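4.2 Clearing the table (or not)

I'll admit we wrote the workspace rule last, and it's the one I'd now put first. Our draft said to keep hand tools out of reach of both arms while a garment is being handled. Lovely on paper! Then Chenxi Jiang and I looked at how we really work at the Trullby bench (Figure 3), and, well, there's a drill, a utility knife and several rolls of tape sharing the table with the shirt.
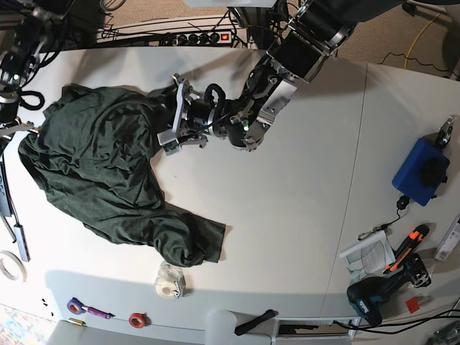 Figure 3. Both arms at a green T-shirt, with tools on the same tabletop.

4.3 The rule as we now word it

Blades and power tools leave the table before the arms are switched on. Tape may stay, but only beyond the marked reach line.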